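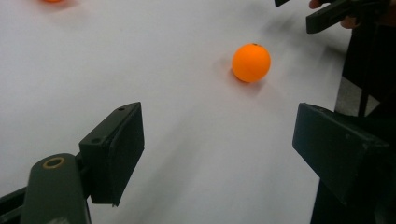
Orange ball on the white top, second ball at upper left.

November, bench notes, ball sorting and surface check

Purpose: pick a set of table tennis balls for the rolling-friction demo and decide whether the white top is flat enough to use without shimming. Previous entry left both open.

Stock. One bag of orange balls from the Stelemance order, one older mixed bag from the drawer under the sink. The mixed bag has whites and oranges of at least two finishes, matte and glossy. Matte ones pick up graphite from the notebook pages and end up gray within a session. Glossy orange only from here on. They also show up better against the white top, where a white ball gets lost as soon as the overhead light is on.

Cleaning. Lukewarm water, one drop of dish soap, air dry on a Porex sheet. Tried isopropyl on one ball from the old bag and the surface went dull in a patch, so no solvents. Towel drying leaves lint and charges the ball enough that it drifts toward the plastic ruler. Air dry takes longer but the balls sit still afterward.

Roundness. Spun each ball in a shallow dish of water with a little soap and watched which side came up. A ball that always settles with the same side up is heavy on the opposite side, usually along the seam. Rejected 9 from the new bag on that test. Rejects go in the jar marked B and are fine for the drop demo, where balance does not matter. Do not mix them back in.

Mass. Kitchen scale is too coarse for one ball, so weighed in batches and divided. Batches agree with each other to within the last digit of the display. Good enough for this. If anyone wants single-ball figures, the balance next door needs to be booked.

Surface. Bubble level reads centered along the long axis and slightly off along the short axis, high on the window side. Ball placed at rest in the middle stays put with the fan off. With the fan on it creeps within a few seconds, so fan off for all runs and door closed. Put one folded card under the window-side mat corner, level got worse, took it out. Raised the other side by the same amount and the bubble came in.

Friction runs. Ramp is the Bokimik channel, release point 235 mm from the lower end, measured along the channel. Did 11 runs with one ball and 5 with a second ball as a check. Stopping distance on the white top is longer than on the felt, as expected, but the spread is wider too. Most of the spread is sideways curve near the end of the roll, where the ball is slow and follows whatever slope is left in the top. Measured along the straight line from ramp exit to rest, not along the path. Should redo a few with the path length and see how much it changes.

Lighting. Shadows are a nuisance when marking the rest position. With the side lamp on, the soft shadow next to the ball takes on some orange from the ball itself and the contact point is hard to judge by eye. Marked rest position from directly overhead with a sighting tube (cardboard core from a tape roll). Repeatability improved. Side lamp off next time and compare.

Marking. Pencil on the top wipes off with a damp cloth. Dry-erase leaves a ghost and the ball hesitates when crossing an old mark. Pencil only.

Problems
Two balls on the top at once is asking for a collision. Keep the spare in the egg carton until the first one is measured and picked up.
Seam orientation at release was not controlled in the first few runs. After that, seam horizontal and across the channel. Early runs flagged in the table, not deleted.
The ramp exit has a small lip. Taped over with one layer of clear tape, edge pressed down. Ball no longer clicks on exit.

To do
Re-level after the mat has been down overnight.
Repeat the set on the felt with the same two balls.
Read the rolling resistance section in the Ó Briain handout again, the sign convention for slope is the opposite of ours.
Order another bag, glossy orange, same supplier.
Label jar B on the lid as well as the side.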